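Wilczyńska
Thu 20 November

Short thread on the gripper fault we had at Briststead this week. Posting it because the vendor forum had one line on it and that line was wrong for our setup.
12 shares · 4 comments

Background: single arm, parallel gripper, moving plastic tubes in and out of a rack. Control software is Alow. The gripper driver board is from Arkton. It had done 3,615 picks since the September service with no trouble worth writing down.
3 shares

Then it dropped a tube in mid-move. The cap held, so no spill. The log said the grip was good the whole time, and that bothered me more than the drop did.
9 shares · 2 comments 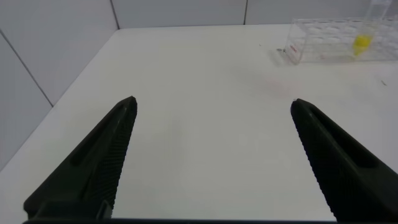 Wrist camera, fingers open, rack at the back right.
5 shares

First guess was worn finger pads. Swapped the fingers for the spare pair, ran it again, same drop on the second tube. Second guess was camera calibration. Also wrong - the arm was going to the right place every time.
2 shares · 1 comment

What was really happening: the driver board was resetting for 440 milliseconds when the wrist was near full rotation. There's a connector there that the cable pulls on. During the reset the motor has no holding current, so the fingers relax a little. A tube is smooth. A little is enough.
21 shares · 6 comments

Alow didn't report it because our status timeout was set to 3,000 milliseconds. Anything shorter than that, it keeps showing the last value it got. The last value was "object held". I set that timeout myself last year to stop nuisance alarms, so this part is on me.
34 shares · 11 comments 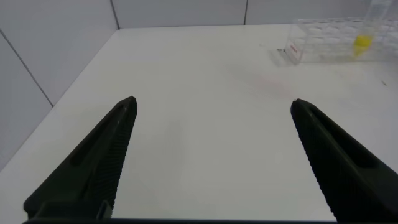

Wrist camera again, nothing in the jaws. One tube with yellow in the bottom.
4 shares

Fixes so far. Connector reseated and the cable clamped with more slack at the wrist. Timeout down to 200. If the board resets now, the arm stops and waits for a person to clear it. I also added a check on finger width before every move over an open container.
17 shares · 3 comments

The width check is the one I'd tell other people to add first. It costs us a bit of time per pick and it doesn't depend on the board telling the truth about its own state.
8 shares 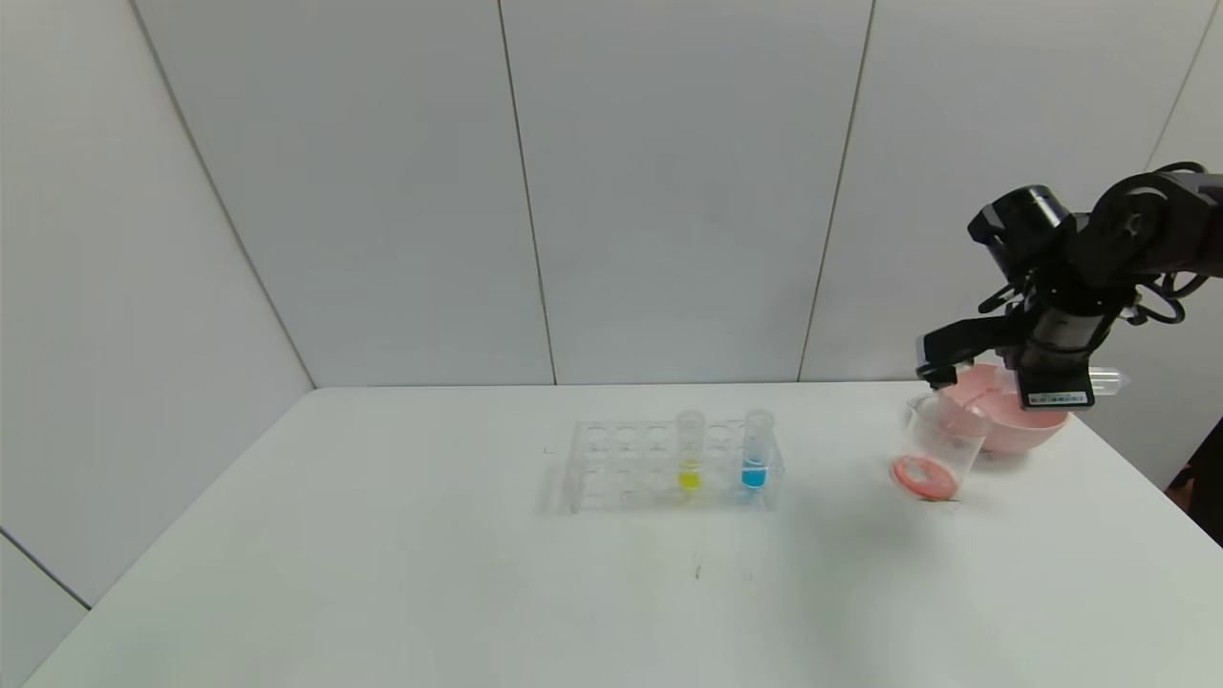 Does hitting the emergency stop make the gripper let go?
On ours it keeps its grip, as long as the driver board still has power. Cut power to the board and the fingers relax, so keep your hands and anything you care about out from under it.
26 shares · 7 comments

Still open: I don't know if the connector was bad from the start or got that way. Arkton has the old one. The arm stays on water-only runs until they write back.
6 shares · 2 comments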